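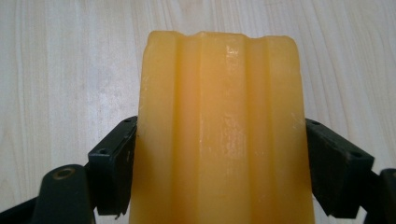
Course Notes / Character Rigging / Unit 2

Squash and stretch on a simple spine

Analyn Ocampo, June 2025

Read this before the lab. It covers the part of the lecture where we built the stretchy spine, plus a few things we ran out of time for. The file to start from is the Gillthorpe character, body only, no face. If you still have the older version with the twisted left shoulder, replace it.

1. What the rig has to do

A stretchy spine does two jobs. It changes length when the animator pulls the chest control away from the hips, and it changes thickness to match. These are separate systems and you should build them separately. Most of the broken files I got last term had both in one long expression that the student could no longer read.

Length comes first. Get it working and save a copy before you touch thickness.

2. Length

Draw a curve through the spine joints and measure it in the rest pose. On Gillthorpe the rest length is 60 units. Store that number in an attribute on the main control. Do not type it into the expression, or you will be hunting for it when somebody changes the proportions.

The stretch ratio is current length divided by rest length. At rest it is 1. If the curve is pulled to 90 units the ratio is 1.5. Multiply the length of each joint by the ratio and the chain will follow the curve.

Then fix the scale problem. If the whole character is scaled up, the curve gets longer and the rig thinks it is being stretched. Divide the current length by the global scale before you work out the ratio. Test it by scaling the character to double size with the controls at zero. Nothing in the spine should change shape.

3. Thickness

For a body that keeps its volume, the two side axes scale by one over the square root of the ratio. At a ratio of 1.5 that comes to 0.816. At 0.5 it comes to 1.414, and a character squashed that far will look fat. The math is correct, but you may not want it in the shot.

Add a volume attribute that runs from 0 to 100. At 0 the thickness does not change. At 100 you get the full formula. Blend between 1 and the formula result. Animators on commercial work usually leave it somewhere in the middle and key it for one or two big poses.

The effect should be strongest at the waist and fade out toward the hips and chest. Give each joint its own weight. Start with zero at both ends and one in the center joint, then adjust by eye. Leave the end joints alone or the legs and arms will pick up scale they should not have.

4. Stretch on and off

Put a stretch switch on the chest control. With it off, the ratio is held at 1 and the chain stays its rest length even when the control is moved away. Make the switch a slider with a full range of values between off and on. A plain on/off switch pops in the middle of a shot.

Also add a maximum. Clamp the ratio at 2 by default and let the animator raise it.

5. Skinning notes

Joint scale shows up every mistake in the weights. Before you start painting, put the spine at a ratio of 1.5 and leave it there while you work. Go back to rest often. Look at the belly from the side and from three-quarter view, where collapsing is easiest to miss.

Keep a short animation on the controls for testing: rest, full stretch, full squash, bend left, bend right, twist. The Ambrosio file on the class drive has one you can copy.

6. Naming

Use the same prefixes as in Unit 1. Controls, joints and groups each have their own. Files with default names will be sent back without a grade.

Lab

Build the spine on Gillthorpe and hand in the rig with the test animation on it. Lock and hide every attribute the animator does not need. Then open the Plavbridge bottle model and put the same system on it with three joints. It has no arms or legs, so the end joints can scale too.

Put both files in your Truteo folder, with one text file listing anything that does not work. Known problems that are listed will not cost as much as ones I find myself.

Unit 3 starts in July with the arms. Bring the finished spine, we will be attaching the clavicles to it.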